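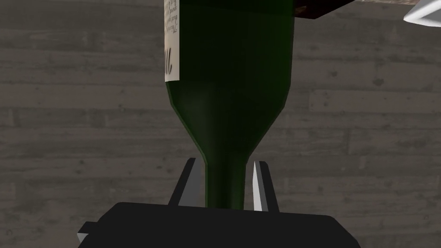 The simulated wine bottle from the gripper's point of view, neck down between the open fingers.

Aroha Sutcliffe had the big screen at the Soltport open day, and by mid-morning you had to stand on tiptoe to see it. Her team at Fladell teaches robot arms to handle bottles, and nearly all of that teaching happens inside a computer.

"People come in expecting the arm," she told me, "and then they end up watching the screen for half an hour. I love that!"

The bottle is dark green glass with a white label, set against a wall of grey planks, and on the screen you look at it from right up by the gripper. Why wine? "The neck," she said at once. "It's narrow, it's smooth, and there's a great wide body on the other end of it. If you can plan for that you can plan for most of the kitchen."

Her colleague Munther Bataineh built the virtual room and is fond of it. He pointed out the shoulder of the bottle, where the curve breaks into little flat faces if you look closely. "I could smooth that out, but the arm wouldn't care. I'd sooner spend the time on the fingers."

They had run the bottle task 2772 times before the doors opened, and 234 of those runs were done in November alone, after a change to the way the fingers close. Bataineh keeps every one of them. He scrolled through a few for a school group from Pomare, who wanted to see only the drops and cheered each time.

I asked Sutcliffe what she'd like visitors to take home. She thought for a bit. "That it's slow work and it's fun. A girl asked me whether the bottle was full. We've never given it any wine! So now that's on the list for spring, liquid that sloshes."

The screen stays up in the Soltport foyer until four.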